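Jarkell process

The Jarkell process is a way of growing crystals of large, delicate molecules so that their structure can be worked out with X-rays. It takes its name from Jarkell, the small town where it was first put to regular use, and it is still taught in many chemistry courses, partly out of fondness and partly because it asks for very little beyond patience, clean glass and a cool room.

Background

Anyone who has grown sugar crystals on a string will have a fair idea of how the thing works. A substance is dissolved until the liquid can hold no more, and then the liquid is very gently persuaded to give some of it back. Large molecules are fussier than sugar, though, and if they are hurried they tend to come out as a cloudy sludge that is no use to anyone. The Jarkell process slows everything down by letting a second liquid creep in through a thin layer of gel, often over many weeks.

Method

The usual setup has three layers in a narrow tube: the dissolved sample at the bottom, the gel in the middle, and the second liquid on top. The tube is sealed and left standing, away from drafts and slamming doors (older handbooks are quite stern about the doors!). Good crystals tend to form just under the gel, where the mixing is slowest.

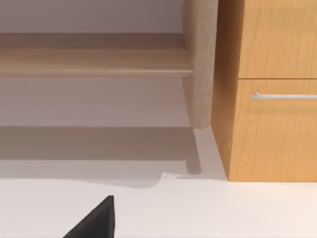
Use and records

The largest known collection of results is the Kouris list, kept at Wuststead, which holds 3,398 entries covering 161 families of compounds. Each entry gives the liquids used, the temperature and the time taken, and a good many also carry notes on what went wrong, which students often find the most helpful part.

A later version, the Medier variant, leaves out the gel and uses a fine glass capillary in its place. It is quicker and needs less sample, but the crystals are usually smaller, and plenty of laboratories keep both methods going side by side.

See also: Kouris list; Medier variant; Gel growth

Last edited 26 Mar 2020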